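Plaller Household Hints
Home Read Me Files Contributors Contact

Last updated April 28, 2020

# Read Me First

Welcome, and thank you for downloading the collection (or for wandering in by accident, which is how I find most of the things I end up loving). Plaller is a plain text collection of household hints gathered from old notebooks, recipe card boxes and the margins of cookbooks in Rodville and Parnley. There are 240 hints in it so far, typed up one at a time, mostly at my kitchen table with a pot of tea going cold beside me.

## What you get

Everything sits in one folder called hints, with one file for each notebook we borrowed. There are 18 notebooks. Each hint has a short title, the text as it was written, the town, and a decade if we could work one out from the paper or the handwriting. Spelling is left as we found it, so please don't write to me about "vinigar" – I know, and I'm fond of it.

The topics wander. Stains are the biggest group by a long way, then storing vegetables, then keeping things level, quiet or dry around the house. There's a small pile on mending stockings that I almost left out and am now very glad I didn't.

## How it was typed

Kha Trịnh and I did the first pass, and Eluned Gape read every line back against the originals. When the two of us disagreed about a word, we put both readings in square brackets with a slash between them. Five hints are still marked unclear, all from the same notebook, which had been rained on at some point in its long life.

## A few cautions

Some of the old cleaning recipes mix things that should never be mixed. Those carry the word CAUTION in the title and are kept for history only, so please don't try them! Food storage advice is also old advice, and you should check it against something current before you trust your winter carrots to it.

## Keeping things level

I get asked about this group more than any other, so a word on it. The hints mostly deal with furniture and heavy kitchen things on uneven floors: folded felt, slices of cork, and a good deal on rubber feet, which the Parnley notebooks swear by for anything that hums or creeps along a shelf.

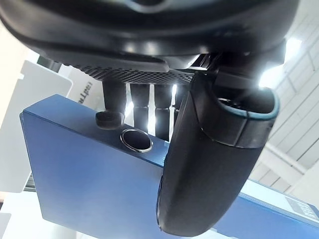

Bart Willems wrote to say that the cork hint in the third Rodville file is missing its second half, and that his copy goes on to recommend soaking the slices overnight before you trim them. He's quite right. I had skipped a page, and it will go back in with the June update.

## Using and adding

Use the hints however you like, and a mention of Plaller is always nice. If you have a notebook of your own, send a few typed pages first and we'll go from there.

Home Read Me Files Contributors Contact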